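Making Room at the Table: A Conversation with Family Counselor Heather Mowat
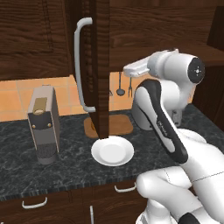 Heather Mowat has been sitting down with families for long enough that she has started to see the children of her first clients, which makes her laugh and, she admits, feel a little old. She runs the Antunes practice out of the upper floor of a former bank in Clakden, and when I came by at the end of August she had the windows open and a pot of tea already going.

Most of her work these days is with grown brothers and sisters who are trying to decide, together, how to look after an aging parent. It wasn't what she trained for. "I started out with couples," she told me. "Then one of my couples asked if they could bring his sisters along, and the sisters had so much to say that we ran almost two hours over. I went home that night and thought, well, these people have nowhere to go with this."

I asked her what families tend to argue over, expecting her to say money. She shook her head. Money comes up, of course it does, but she says the first hard conversation is usually over who has been doing what all along, and whether anyone noticed. "You'll have a daughter who has driven Mom to every appointment for 3 years, and a son who lives a plane ride away and calls every evening, and each one is quite sure the other has the easy part. They haven't said so out loud. They've said it to their spouses!"

Her sessions are simple to describe. Everyone gets the same amount of time to talk, and the parent, whenever he or she is well enough and willing, goes first. Heather is firm on that one. She has seen too many meetings where a perfectly sharp woman of eighty-something sat quietly while her children discussed her bedroom. A family will usually come in 4 times over a couple of months, with a written plan at the end that they can take to their own attorney if they want one.

She shares the practice with Pankaj Rastogi, a mediator who handles the cases where things have already gone as far as lawyers' letters. "Pankaj is much calmer than I am," she said. "I get attached. I'll be washing dishes and wondering how somebody's dad is doing."

Pankaj, who had come in looking for the stapler, said that he wonders too, and he just doesn't tell anybody.

Before I left I asked what she'd say to a family that isn't ready to call anyone yet. She thought about it for a good while and poured us both more tea. "Start before the fall, or the hospital, or whatever it's going to be," she said. "Ask your mother what she wants for breakfast when she's ninety. Ask who she'd like to have the house key. She'll probably tell you, and she may have been waiting for somebody to ask."

Heather and Pankaj see families by appointment, and evening sessions are available.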